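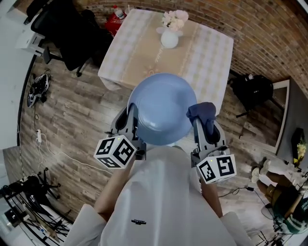
Hand-held grippers closed on an upturned bowl at the Letness open day.

LETNESS OPENS ITS WORKSHOP TO VISITORS IN OCTOBER

Letness, the automation firm based in Ostuver, welcomed more than 200 people to its open day in October. Visitors were shown how everyday household tasks are recorded by hand, using a pair of grippers fitted with marker cubes, before they are tried on a robot arm.

Demonstrations ran in 4 sessions, the first at 10am. Each covered picking up, turning over and putting down common kitchen items. Visitors could then try the grippers for themselves -- places were limited to 22 per session, with a waiting list at the door.

The company also gave an update on Tistetti, its table-clearing project with catering supplier Rizzi. The project has 935 recorded tasks so far, and trials in a Rizzi canteen are due to start in spring.

A second open day is planned. Schools and colleges wishing to book a group visit should contact the Letness office in Ostuver.

ENDS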